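Floor and Materials Assistant (part-time)
Reference: 493
Location: Pradau, Huladska Street entrance

We are looking for a tidy and patient person to take care of the floor area and the small materials at Pradau. It is a part-time position of 10 hours per week, and the hours can be spread as you like between morning and late afternoon. No diploma is asked. What we need is somebody who notices when a mat tile has moved a little and puts it back without being told.

The work is quiet and a big part of it is done on your knees. You prepare the surfaces before the day starts, you keep the small blocks in good condition, and you leave everything clean for the next person.

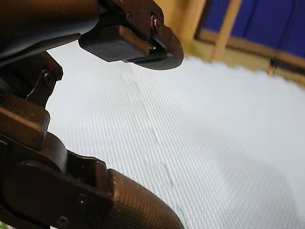
We supply knee pads, gloves and all cleaning products. If you prefer your own knee pads, you are welcome to bring them. Please wear soft indoor shoes, as outdoor soles carry small stones which press holes in the foam.

What you will do

Lay the interlocking foam mats and press the joints flat by hand, beginning from the middle seam and going outward.

Clean the mats with a damp cloth and mild soap. Hair and dust collect in the fine texture, so this takes more time than people expect.

Inspect the coloured cubes. The printed pattern on the faces must be sharp and clean, without scratches or lifted corners. A cube with a damaged face goes in the repair tray with a short note.

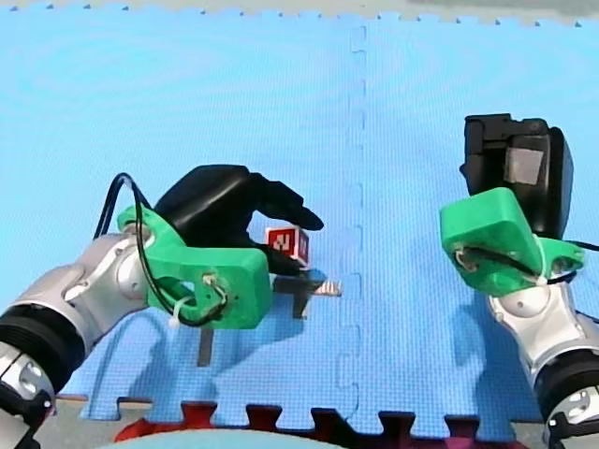
Red cube with its marked faces, on the blue puzzle mat.

Renew the tape marks on the mat. Old tape is pulled off slowly, at a low angle, and the glue which stays behind is rubbed away with a dry cloth. The new cross has to come in the same spot as the old one — you will learn to measure it from the seam.

Keep the stock cupboard in order and write down in the Wurner book when tape, cloths or spare tiles are getting low. We order from Peeters, and a delivery can take some time. 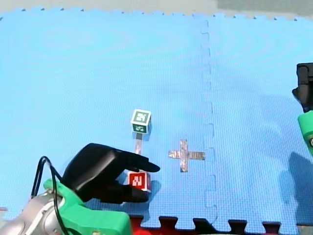
Who we are looking for

You work carefully, also when no person is watching. You can kneel, bend and stand up again many times in one shift. You can tell colours apart with confidence, because the cubes are sorted by colour and a wrong one costs us the morning. Basic English is sufficient; several of us learned it as adults and we are used to explaining things twice.

Experience in a daycare, a gym, a library or a theatre store room is a plus. If you have never done such work but you like to put things in their place, please apply too.

What we offer

A total of $3000 for the contract, paid in equal monthly parts. The contract can be extended in September if both sides are satisfied. There is a paid training period in the first 10 days, with a colleague beside you. Coffee and tea are free, and there is a fridge and a locker for your lunch and clothes.

How to apply

Send a short letter and your phone number to Stijn Desmet before March 6, 2026. Half a page is enough. Please mention the reference number and the hours that suit you best. You may also leave the letter in the Pradau mailbox on Huladska Street. Every applicant will receive an answer.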